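Keeping a Marble Counter Without Losing Your Mind

Marble is a soft rock that people install in the one room of the house where lemons get cut open. I have lived with mine for three years and have made peace with it, mostly by lowering my standards in an orderly way. What follows is what works in my kitchen.

Know your two enemies

Stains and etches are different animals. A stain is something that soaked in: coffee, oil, beet juice, the red wine your guests swore they were being careful with. An etch is a dull spot where acid ate the polish. You can draw a stain out. An etch has to be polished out, or ignored, and I recommend a long period of ignoring before you spend any money.

Daily wiping

Warm water, a drop of plain dish soap, a soft cloth, then a dry towel. Skip vinegar. Skip anything with lemon on the label, however wholesome the bottle looks. The powdered scrubs your grandmother swore by are basically sandpaper with a nice smell. If a spill is acidic, blot it first; wiping just gives the tomato sauce a tour of the counter.

The corner basket

Every counter collects stuff. Keys, rubber bands, a battery that may or may not be dead. Give it all one shallow basket in a corner and be strict about the rim: when things start sliding over the edge, something has to go.

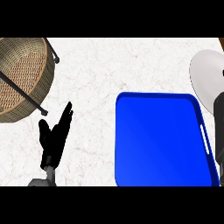
A round wicker basket on pale, veined marble.

Wicker is easy on stone, but grit collects underneath it, and grit scratches. Lift the basket when you wipe, and shake it out over the sink while you're at it. If yours has a rough bottom, cut a circle of felt to fit. I used the leftover half of a Baltano drawer liner, which was too ugly for the drawers.

Pulling out an oil stain

Mix baking soda and water into a paste like thick peanut butter. Spread it over the spot, a bit past the edges, and cover it with plastic wrap taped down all the way around. Poke a couple of tiny holes. Leave it a full day, take off the wrap, and let the paste dry completely before you scrape it up with something plastic. You may need 2 rounds. The butter stain by my stove took more patience than that, and it's still there if you know where to crouch. 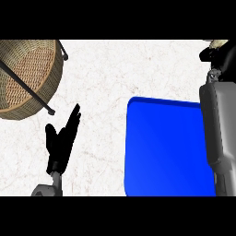 Sealing

Sealer buys you time to find a towel. It does nothing at all about etching, a fact usually printed in very small type. To see if you're due, drip some water on the stone and wait ten minutes. If the spot goes dark, reseal. I do mine every May, when I can open the windows, and wipe off the extra before it dries into a haze. The first year I didn't, and spent an evening buffing.

Trivets and coasters

Use them. Marble handles heat better than most counters, but a sudden hot pot can still crack it, and dragging cast iron across it leaves a gray line. Glasses leave rings. My household has 1,000 coasters, give or take, and every one of them is in the living room.

Light etches

A marble polishing powder and a damp cloth will fix small dull spots on a glossy counter. Try it behind the toaster first. On a honed finish, leave the powder alone or you'll end up with one shiny patch that draws the eye for years.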